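Getting Through the Door: Walker Access in Furnthorpe
Student project report, Ngọc Đào and Yến Đặng

Our assignment was to pick an accessibility problem and make it smaller. We picked doors. Everyone in Furnthorpe agrees that doors should open, and the town is less united on how.

In April we visited 28 shops on and near Hegarty Street with a borrowed walker. We recorded three things at each: whether there was a step, how heavy the door was, and which way it swung. Yến pushed the walker. Ngọc held the clipboard and was not allowed to help.

At 9 shops Yến couldn't get in without a second person. Only 2 had a bell at the entrance, and one of those was mounted above shoulder height, where it could be enjoyed by tall people with no trouble getting in. Door closers were the most common complaint. Several were set so stiff that the door won.

We drafted a one-page sheet for shop owners on adjusting a closer, which takes roughly 10 minutes and a screwdriver. Pranex Hardware agreed to keep copies by the register. The Clodano bakery adjusted theirs while we waited, then offered us rolls – we have declared these as a conflict of interest. 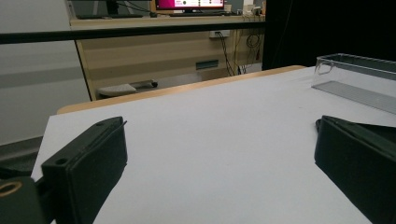
Steps were harder. A portable ramp costs money and needs somewhere to live, and most of the owners we spoke to had neither to spare. Two said they would share one if somebody else stored it. We are still looking for somebody else.

If we did this again we would go in the rain, and we would bring a wheelchair as well as the walker.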